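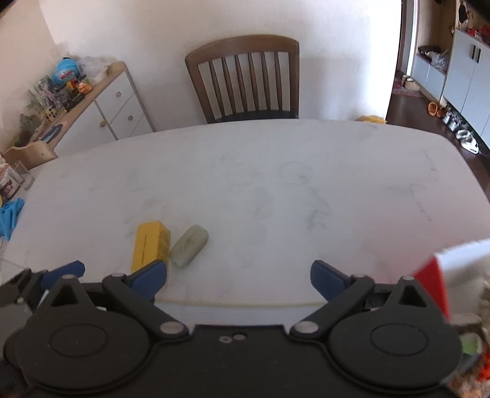

The hand-held gripper over the table, with a yellow box and a bar of soap beside it.

The Stallimden shared workshop supports members who build equipment at home as well as at its own benches. Eulalia Ulloa is one of them. Her gripper, which she calls Promari, is worked on at a household table, and she spoke with the workshop office there about the linkage, the pads and what remains to be done.

"I wanted two fingers that close evenly," Ms. Ulloa said. "Everything else on the tool follows from that. The pivots took most of my time, and I am still not satisfied with the left one."

The matte black housings each carry a pointed bracket with a triangular cutout. Ms. Ulloa settled on the shape after 3 earlier versions. The finger pads are dark blue.

"Soap is a hard test," she said. "It is rounded at both ends and it turns if the pads do not meet it squarely. A box is easier, provided you come at it straight."

Her plan calls for 200 closing cycles on each object, entered by hand in a notebook. The notebook stood at 282 entries on the day of the interview.
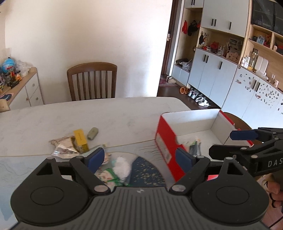
Page last changed: 24 Jan 2025

The range of objects has grown to include a foil snack packet and other small packages. Ms. Ulloa said that foil had made her rethink how hard the fingers should press.

"With a box, you can be careless about force. A packet wrinkles, and then you are holding a different shape."

Asked about cost, she said that she had set no budget and would not recommend that approach to other members. She intends to run one pair of pads to 3000 cycles before ordering more, and to bring her drawings to the Stallimden bench for review.

"I would like someone else to build one from the drawings alone," she said. "I expect they will call me about the pivots."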